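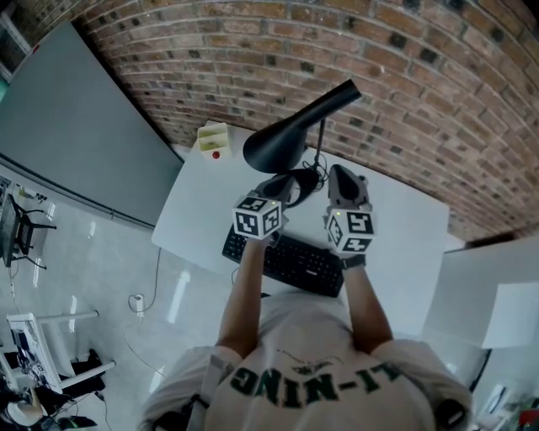 Half my desk job is now teaching the other half to a machine. Normal?

Posted by Rukhsana Jafri in Work and Offices

I do office support at a company in Ustthorpe. Last August the job was mail, room setups, supplies, and putting desks back the way people claim they left them. Since then management has bought into Helside, a program that is supposed to learn desk resets from people doing them with grippers in their hands. So for part of every shift I move a desk lamp, put it back, and move it again. The target is 60 repeats a shift, and the wall chart says 2,000 for the team by the end of the quarter. My title hasn't changed and neither has my pay. The mail still comes, by the way.

I don't hate it. My wrists have opinions, and I have become very picky about where a keyboard goes. What I want to know is whether I should be asking for something (title, money, a promise in writing) or whether I'm training my replacement and should be polite about it.

Kamran Cheema

Ask now, while they need you. We had the same thing at the Zerimdale site two years ago, sorting returned parts. Things I wish I'd put in an email back then:

Who does the regular work while you're on the grippers? At our place the answer was "you, later."

Is the target a target or a quota? Ours changed from one to the other over a long weekend.

What happens to your job description? Get the new duties added. Mine still says "filing," and I have not seen a file in that building.

As for being replaced, there were 9 of us in the room and two moved to other departments. The rest of us have the job of fixing what the machine puts in the wrong bin. It's steadier than the old job and a bit duller, and I get thanked less than it does.

For the wrists, swap hands-on time with somebody every hour and lower the desk if it lowers.
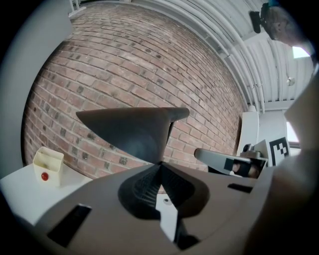
Page 2

returned_mug

just quit lol. they had these in Nagano when I worked there and everyone was fine

Rukhsana Jafri

Thanks, Kamran. I sent the email. The reply says the chart is "aspirational" and that my job description is "under review," so I've asked for both of those in writing too. Rotation starts next week. As for quitting, I'll keep it in mind, lol.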